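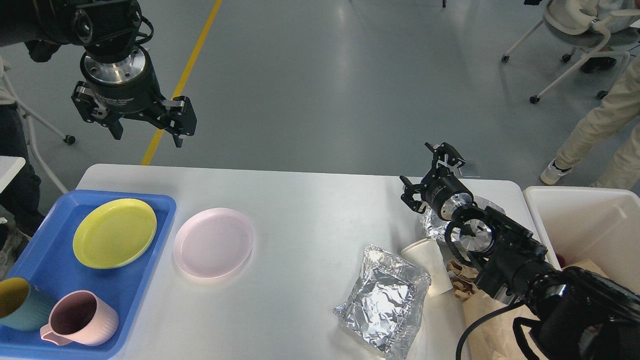
*The clearing table at Ernivano: dishes go in the blue tray, trash goes in the white bin.*

Hi all! I'm Rosalba Costa, and I'm looking for 7 people to come and help us get to the bottom of a fault that's been driving us up the wall since the summer.

It goes like this. Our two-armed setup clears a table after lunch, and most runs are fine. Then every so often the right arm closes on a piece of foil, decides it's holding nothing, and keeps on squeezing. Out of 146 logged runs it did that in 31. One of those times it jerked sideways and swung over the line into the left arm's half (no one was hurt, but I was standing closer than I'd like). We've cut the speed and added a second stop button, and we still don't have the cause.

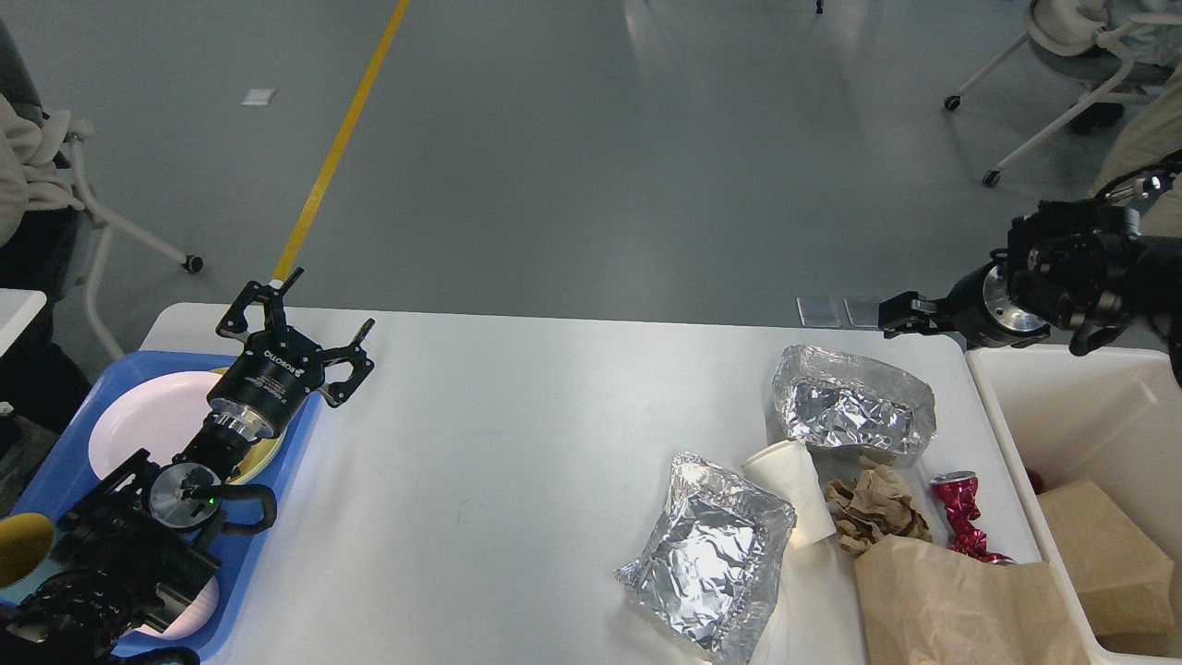
Foil is the worst of it, with paper cups a close second. Plates almost never give us trouble, so what I need is fresh eyes on the trash side. You'd sit at the Ospina site with a stop button in your hand, watch runs, press when something looks off, and write down what you saw in your own words. Between runs you'd mess the table up again — people are far better at this than we are, we always crumple things the same way!

**What you need**

- To be 18 or over and OK with sitting still for a while
- Closed shoes, hair tied back, no loose sleeves
- No robot background at all (if you have one, fine, tell me)

**What you get**

- $58 per session, plus lunch
- A safety briefing from Aarti Kashyap before you go near anything

Sessions run through October, mornings or afternoons, and you can do one or several. You can quit at any point and still get paid for that session.

Write to me or Aarti at the Ernivano front desk and put "foil" in the subject line. Tell us which half of the day suits you.

Rosalba
11th September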